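Como preparar um pequeno armazém para carregar carrinhas elétricas durante a noite

Quem tem três ou quatro carrinhas de distribuição e anda a pensar em passar para elétricas costuma começar pela pergunta errada, que é «qual é o carregador mais potente que consigo pôr na parede?». Eu também comecei por aí, e perdi umas boas semanas a comparar catálogos antes de perceber que devia ter começado pelas voltas que as carrinhas fazem e pelas horas que passam paradas. Por isso este guia vai pela ordem que eu gostava de ter seguido, com calma e sem grandes contas. Vá buscar um café, que ainda é comprido!

Antes de comprar seja o que for

Pegue nas folhas de rota do último mês, e não apenas nas de uma semana (uma semana engana muito, sobretudo se apanhar um feriado). Para cada carrinha, aponte os quilómetros do dia mais puxado, a hora a que costuma voltar ao armazém e a hora a que sai de manhã. No nosso caso, as carrinhas Guillot chegavam quase todas ao fim da tarde e só voltavam a sair antes das sete, o que dá uma noite inteira de carga lenta, e a carga lenta é a mais simpática para o quadro elétrico e para a fatura.

Depois multiplique os quilómetros do dia pior pelo consumo real da carrinha. Atenção ao «real»: com a caixa cheia, aquecimento ligado e muitas paragens, o consumo do folheto fica para trás. Se ainda não tem nenhuma elétrica, peça uma para experimentar durante alguns dias de trabalho a sério, com carga, com o condutor do costume e na rota do costume.

A potência contratada

Com a energia por noite na mão, divida pelas horas disponíveis. O resultado é a potência média de que precisa, e costuma ser uma surpresa agradável. Muita gente descobre que lhe chega um carregador modesto por veículo.

Veja a seguir, na fatura, qual é a potência que tem contratada e se a instalação é monofásica ou trifásica. Num armazém o mais comum é haver trifásica a 400 volts, o que facilita muito a vida. Some o que já lá trabalha de noite: câmaras frigoríficas, iluminação exterior, alarmes, o carregador do empilhador que toda a gente se esquece de contar. O que sobra é a folga para as carrinhas.

Se a folga não chegar, não corra logo a pedir um aumento de potência. Experimente primeiro fazer a conta com gestão de carga, de que falo mais abaixo.

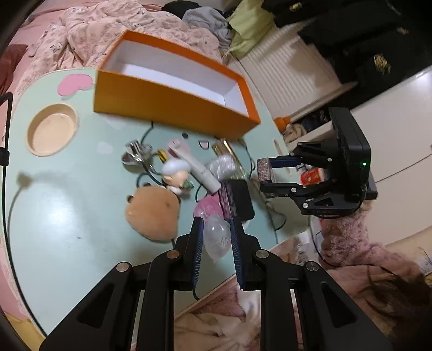

Plástico transparente amarrotado, com a caixa laranja aberta mais atrás.

Escolher o sítio dos carregadores

Vá ao parque à hora a que as carrinhas chegam e fique lá um bocado a ver. Onde é que os condutores encostam naturalmente? De que lado fica a tomada de carga? Entram de frente ou de marcha-atrás? Parece conversa de café, mas um cabo meio metro curto obriga uma equipa inteira a fazer manobras todos os dias, e ao fim de um mês já ninguém acha graça.

Marque os lugares no chão com giz e faça o ensaio com uma corda do comprimento do cabo que está a pensar comprar. Deixe espaço para abrir as portas laterais com a ficha ligada. Ponha os carregadores a uma altura confortável e proteja-os com um pilarete ou uma guarda metálica, que uma carrinha a recuar no escuro não perdoa. E pense nos cabos: nós usamos uns suportes de parede Bakholm, simples, com um gancho largo, e desde então o chão anda desimpedido.

Confirme também a ficha. Na Europa, para carga em corrente alternada, o normal é o conector Tipo 2, e um carregador com cabo fixo poupa tempo a quem carrega todos os dias. Se recebe viaturas de outras empresas, pode preferir uma tomada simples, em que cada um traz o seu cabo.

Falar com o eletricista

Esta parte não é para fazer em casa, nem que tenha um cunhado jeitoso. Chame um técnico habilitado e leve-lhe três coisas: a fatura, uma planta do armazém (pode ser à mão) e a sua conta da energia por noite. Peça que cada carregador tenha circuito próprio, com as proteções adequadas, e que o orçamento separe material, mão de obra e vala, se houver vala. A vala é quase sempre a rubrica que mais pesa, e se vai abrir o chão uma vez, mande passar logo um tubo a mais para carregadores futuros. O tubo vazio custa pouco!

Pergunte também pelo prazo. Entre autorizações, material e marcações, convém contar com mais tempo do que lhe prometem, e eu não marcaria a entrega das carrinhas para antes de a instalação estar ensaiada.

Configurar a gestão de carga

Os nossos carregadores são Hedena e falam com uma aplicação chamada Munameo, mas os passos são parecidos na maioria dos sistemas:

1. Registe cada carregador com um nome que os condutores percebam. «Portão esquerdo» é melhor do que um número de série.
2. Defina o limite total de potência para o grupo, um pouco abaixo da folga calculada.
3. Indique a hora de saída de cada carrinha, para que o sistema dê prioridade à que sai mais cedo.
4. Escolha a janela horária mais barata do seu tarifário como horário preferido de carga.
5. Ative o aviso para quando uma carrinha estiver estacionada sem carregar.

Faça o primeiro ensaio numa sexta-feira à noite, se no sábado não trabalhar. Se alguma coisa correr mal, tem tempo para ver o que foi sem clientes à espera.
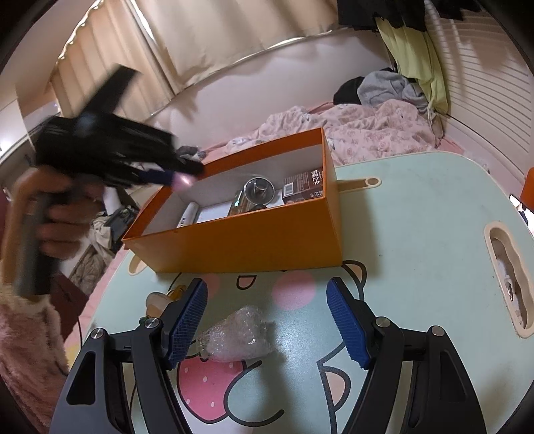

Mesa dobrável verde-menta com rebordo creme.

O primeiro mês

Aponte os consumos. No nosso primeiro mês completo, o contador dedicado aos carregadores marcou 1.581 kWh, e no segundo, já com os horários afinados e os condutores mais habituados, 1.519 kWh. A diferença não é enorme, bem sei, mas as rotas foram praticamente as mesmas.

Fale com os condutores ao fim de cada semana. São eles que sabem se a ficha prende mal, se a luz do parque não chega ou se há um lugar onde a água se junta quando chove. Cole junto de cada carregador uma folha plastificada com os passos para ligar e desligar e o telefone de quem atende fora de horas.

Uma vez por mês, passe os olhos pelas fichas e pelos cabos: procure cortes, zonas escurecidas, pinos sujos. Havendo dúvida, desligue o carregador e chame o técnico antes de o voltar a usar. Quando mudar uma rota ou entrar uma carrinha nova, volte à folha das contas e atualize também a hora de saída na aplicação.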